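Laundry & Appliances > Washer smells musty after two weeks, what am I missing

plisport_renter
19 July 2019
We moved into a place in Plisport in January and the washer came with it. It smelled fine until this month. Now towels come out with a sour smell, and it gets worse once they're folded and in the closet. I run everything on cold with the liquid the last tenant left behind, a jug of Morkar. I use a full cap every time. Shirts are okay. Towels and gym stuff are bad. Do I need a new washer or a new detergent?
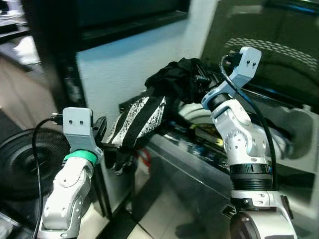 I've already wiped the inside with vinegar and left it open overnight. It helped for 2 loads.

drumroll47
A full cap is too much. Most people need less than half that for a normal load. The extra doesn't rinse out in cold water and it sits in the towels. Try one hot load with no detergent and stop it during the wash. If you see suds, there's your answer.

Cruickshank_Laundromat
I run a laundromat, so take this for what it's worth. Check the drain pump filter if yours has one. We clean ours every week and they still smell when we open them. Also stop using fabric softener on towels. It coats them and they hold on to everything.

plisport_renter
No softener, never used it. I'll look for the filter.

oldhatch
I disagree about the detergent. I've used a full cap for years and never had a smell. Cold water is the problem. My towels go on hot, 171 minutes on the long cycle, and they come out clean. Cold is fine for jeans and that's it.

drumroll47
171 minutes is why your towels are clean. You're rinsing them for half the afternoon – most people won't do that. You could use a quarter of the soap and be done in an hour.
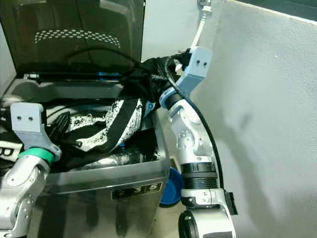 For the original poster, I would do it in this order. Hot empty cycle with washer cleaner. Then the towels alone on hot with two tablespoons of detergent and an extra rinse. Dry them all the way before you fold them.

bistinholm_bea
Don't leave wet towels in the hamper either. We had the same smell in Bistinholm and it was mostly that. I hang them over the shower rod now until wash day.

oldhatch
Hanging them is good advice. I still say hot water first.

plisport_renter
Update. The filter had a sock and nearly 4 dollars in coins in it, plus a lot of gray sludge. I ran the hot empty load and then the towels with no soap. There were suds the whole way through, so drumroll47 was right on that part. I did them twice. They smell like nothing now. I'll try hot with less soap for a month and see if it comes back.

Cruickshank_Laundromat
Put the filter on your calendar. It fills up again faster than you'd think.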